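4.2 Equipment Planning and Cost

The purchase plan was drawn up before any hardware was ordered. The Botville lab had money for 2 arms at most, and the open question was whether the second arm would be used enough to justify its price. We compared two options. In the first, both arms are bought at the start of the project. In the second, one arm is bought, and the early work on reaching and grasping is done in simulation until the policies are stable enough to run on hardware.

Quotes were requested from two suppliers, Rirngate and Wandon. Rirngate offered the lower unit price but a delivery time of 18 weeks. Wandon could deliver in 14 weeks and included a spare set of fingers. Neither quote covered the table, the mounting hardware or the safety inspection, so these were entered as separate lines in the budget. Service after the warranty period was priced through Han, which already maintains other machines in the building.

The simulated workcell was kept simple so that it could be matched later at low cost: one arm, a plain table and two solid shapes, a block and a wedge (Figure 2).

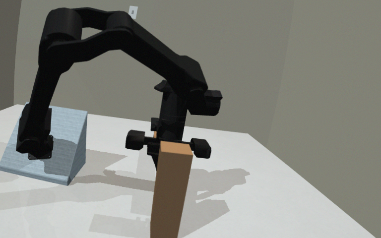 Figure 2. Simulated workcell used in the planning stage.

Computing time for the simulation was charged to the existing cluster allocation and does not appear in the equipment total. Staff time does appear, as building and checking the model took hours that would otherwise have gone to setup in the lab. We chose the second option with the Wandon arm. The decision on a second unit was moved to the November budget review, when usage records for the first arm will be available.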